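4. Building your seating plan in Nodport

Before you start, import your guest list (see section 3). Guests without an RSVP are shown in grey and can still be seated.

4.1 Adding tables

1. Open your wedding and choose Seating.
2. Select Add table, then Round, Long or Top table.
3. Type the number of chairs. The smallest table you can add has 2.
4. Drag the table to its place on the room plan.

Note: a plan holds up to 27 tables. If you need more, add a second room under Venue.
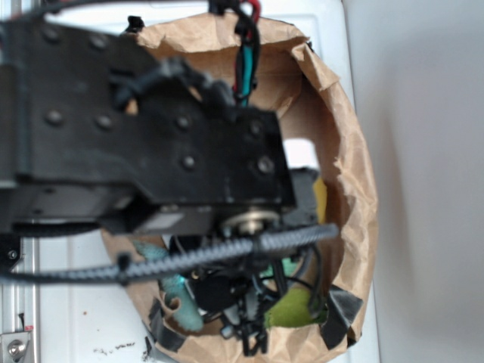
4.2 Seating guests

1. Drag a name from the list on to a chair. To move a whole household, hold Shift while dragging.
2. To keep two guests apart, open the first guest's card, choose Not with, and pick the second.
3. Select Check plan. Any clashes are marked in red.

Caution: Clear room removes every guest from their chair and cannot be undone. Save a copy first.

4.3 Place cards and favours

1. Choose Print, then Place cards.
2. Check the spelling of each name. The card uses the Known as field if it has been filled in.
3. For favour tags, tick Add tags. Children get their own tag design.

Note: changes made after printing are listed under Reprints, so you only need to print those cards again.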